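I have been buying my Christmas candy from Tahmineh Heydari for years now, and every year I tell myself I'm going to sit her down and ask how she does it. This year I finally did! She runs Bokis, the little sweet shop behind the post office, and she gave me a whole hour on her one slow afternoon (with tea, and far too much nougat).

"My grandmother made it in June, in the heat, which was crazy," she told me. "I make it when it's cold and dry. Sugar hates a humid day."

The recipe is her grandmother's, a Bakhtiari woman who never wrote down a thing, so Tahmineh spent 2 winters just getting the texture right. She sold 304 boxes last December and is hoping for more. When I asked what takes the longest, I was sure she'd say the stirring.

"The wrapping," she said, and laughed so hard she had to put down her cup. "I can cook all day, but wrapping nearly 4000 pieces? My hands go on strike."

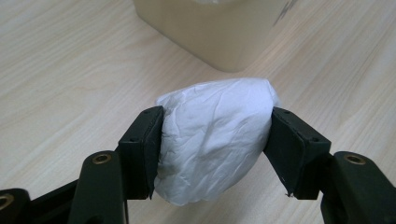 A crumpled white bundle just above the tabletop.

She's picky about flavors too. Pistachio is the big seller, rosewater is for the regulars, and the cardamom one is my weakness (I ate three while we talked and I'm not sorry). She tried a chocolate batch once. "My sister was polite about it," she said, "so I knew."

I wanted to know about keeping the stuff, because mine always goes sticky by New Year's.

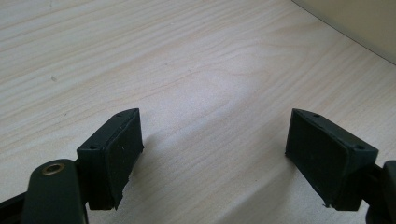

Can I keep nougat in the fridge?

Better not. The damp gets into it and it turns sticky, so use a tin with a tight lid in a cool cupboard.

She's open until six all week, and the cardamom goes first.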